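December 26, 2023
Packing notes, mixed small goods, long box

Came in for the afternoon to get the packing order settled before the January shipments. Nkechi Amadi left the list from last time on the shelf, so I worked from that and changed it where it didn't hold up.

The question is still the long box. Fundel sends them flat, 67 to a bundle, and they fold up fine, but the side flaps want to fall inward once the bottom is taped. I tried creasing them outward first, before taping. That helped on most of them. The ones from the lower half of the bundle had taken a bend in storage and needed creasing twice. Bundles should be stored flat with nothing leaning on them. The last lot spent a week standing on end by the door.

Tape: two strips across the bottom, one along the seam. I went back and forth on a third cross strip and left it out. Filled one box past what we would ever ship, lifted it by the ends, carried it to the sink and back, and the bottom stayed put. If Brevby starts ordering the heavier jars again we will have to look at this again.

Order of packing as it stands now:

Flat pouches first, on the bottom, seams all facing the same way.
Cards and anything with a barcode go upright at the back.
Boxed items next, long side against the long side.
Small packets last, in the gaps.
Paper on top, then close.

Nahuel wanted the small packets first. I did it his way for the first few boxes and they worked down under the boxed items, which then sat crooked. Did it the other way for the rest and the lid closed flat. He may still have a point for the short box, where there is less room to drop anything in at the end. Not tested.

Pouches slide. Two stacked are all right, three will go over if the box is tipped. Blagoje suggested turning every second one end for end so the thick parts don't sit on each other. Tried it, somewhat better, slower to do. I would use it for the Ó Briain order and not bother for the others.

Barcodes: Fionnuala asked that they be readable before the paper goes in, so she can scan without taking anything out. With the cards upright at the back this works if they are all turned to face front. Two of mine were backward and I had to pull them out again, and one corner got bent. Check the facing when the card goes in.

Paper: one sheet, crumpled loosely. Two sheets pushed the flaps up.

Still open:
- Whether the 1,000 labels from Plusham are the right size for the end panel. They look a little wide. Need a box and a label in the same place at the same time.
- The tape gun drags on the left side. Myroslav Bondarchuk has the spare blade.
- Short box, all of the above.
- 19 boxes from the old supplier are left over. Use them for returns.
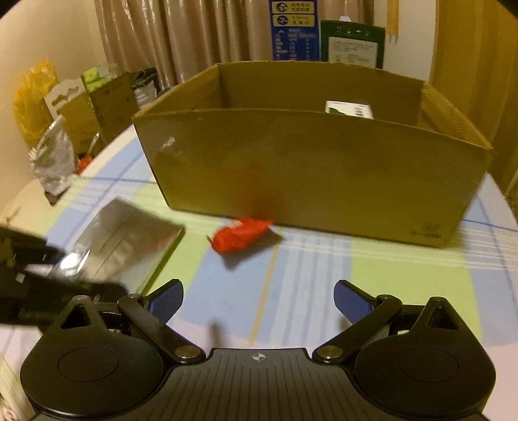 Setting out is the part I would still change. Everything that goes in the box should be on the table before the first piece is packed, and it should be within reach without leaning over the flaps. The round table is not ideal for that. The edge curves away on both sides and there is no good place for a row. Foil pouches are fine out to the left, lying flat as the one on the cloth does now, but a little red packet in front of the box is too easy to knock when a hand comes across. I would put the small packets in a dish on the right and bring them over at the end. Tall cartons can stay behind the box, provided nothing in them is needed for that order. The card at the back right sits high enough to see the barcode over the front rim, and that is where I would like all of them. Next time try the same list on the long bench with the box turned end on, and write down which items get picked up twice.

Recent entries
Short box, first folding try
Label sizes and end panels
Returns shelf, what goes where
Tape gun, blade change

Workshop notebook - for corrections, write in the margin or ask Nkechi
Back to top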